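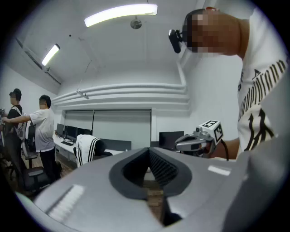 The long white desk along the back wall, with the office chairs and the roller screens down.

Hudside long desk and Fevosley task chair, after nine months of daily use

We fitted out our shared work room last October and I said I would write up the furniture once it had seen proper use. It is now July 2021, so this covers the desk and the chairs, with a few words on the white screens behind them.

The desk is the Hudside in white. We paid 825 dollars for it, delivered in two boxes. Helge Blomqvist and I put it together in an afternoon. The instructions are fine until step 22, where the drawing shows the rear rail upside down, and we had to take five bolts out again. With three monitors in a row it does not sag, and there is still room in front for a keyboard and a notepad. If you type hard, the screens shake a little. Pushing the desk right up to the wall fixed most of that.

White was my choice and I would think twice next time. Coffee rings wipe off with a damp cloth, but pen marks need the spray cleaner, and the front edge has gone slightly gray where people rest their wrists. There is no cable tray. Plandesine sells one that fits, although you have to drill for it.

The Fevosley chairs were 222 dollars each. The seat padding has kept its shape and the wheels run quietly on our wooden floor – I was expecting scratches and so far I have not found any. The height lever is stiff when new. The back is wide enough to hang a jacket on, and everyone does. Damian Wilczyńska, who is taller than the rest of us, finds the seat too short and has asked for a different model.

The pull-down screens came from Căpraru. They cut the glare on the monitors well in the afternoon. One pulls slightly to the left when you raise it, so it needs a hand on the bottom bar.

I would buy the chairs again at that price. The desk is solid but costs too much for something without cable management, and I would wait for a sale.

Desk: 3.5 out of 5
Chair: 4 out of 5
Screens: 4 out of 5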